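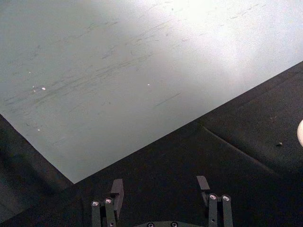 Wipe the bench before you start the arm. Sounds dumb, it's the tip I give most. We put the first arm in at Jadthorpe in November and the second not long after, and most of what went wrong early on was dirt. A pale top like ours shows everything, rub marks running across on the diagonal, little white specks like crumbs, and a bright patch of glare up one side where you can't see any of it. Get your head down low and look along the surface. Damp cloth, then dry cloth, then your hand flat over it.

4 min read

More tips from the packing bench, in no order. I get asked for these a lot by the Dromby crew, who are getting theirs soon.

Black cloth under and around the bench. Matte, nothing shiny. Pull it tight before the shift, creases are a pain if small parts roll into them. We lint-roll ours at morning tea. Don't wash it with towels - you will be picking fluff off for a week.

Scuffs. Baking soda paste, soft cloth, small circles. Leave it a minute or two first. If it's still grey after that leave it alone, it's only colour. Scouring pads make it worse, and Indrek has been told.

Glare. Move the lamp before you touch any settings. We lost a whole morning to settings. Lamp went half a metre left, fixed. Afternoon sun is a different problem, we taped baking paper on the lower window and it's still there.

Fingers on the gripper. Check the screws at start of shift, by hand, with the power off and the lockout tag on. Snug. Wipe the pads with a barely damp cloth, no spray straight on. Hand cream gets on everything so put it on at the end of the day, not the start.

Keep a jar for the bits you find. Washers, labels, the plastic tails off cable ties. Leena started it and now we can tell which carton supplier is shedding.

Now the people side, which is what Dromby realy wants to know.

Hours didn't change. The work did. On a good shift the arms do up to 336 trays and that used to be all wrists. Mine are better. Pirjo says her shoulder is better too, but she misses the rythm of it and the talking. Fair enough. You used to pack facing someone, now you stand side on and watch. We moved two stools so they face each other again and that helped more than the training day did.

Rotate. 40 minutes watching, then swap to cartons or labels. Any longer and you stop seeing things. Siriporn drew up the swap sheet on the back of a Salcedo delivery docket and we never got round to typing it.

Anyone can hit stop. Say it on day one and say it again. New people think they'll be in trouble. They won't, and if a supervisor grumbles, come see me or Kerttu.

Write down every stop, even silly ones. Pencil on a string. Pens walk.

Ask for the pay question in writing. We do more fiddly stuff now, clearing, checking, resetting, and it took ages for the classification to catch up. Should have asked before the arms came in. Do that bit first if you can.

Shoes - still closed toe. Sleeves rolled or snug. Lanyards off. Yes even the breakaway kind.

End of shift: arms parked, tag on, bench wiped again, cloth rolled, jar lid on. Cups go back to the kitchen, not the Damar shelf.

We use cookies to improve your visit. By staying on this page you agree to our cookie policy. Accept / Manage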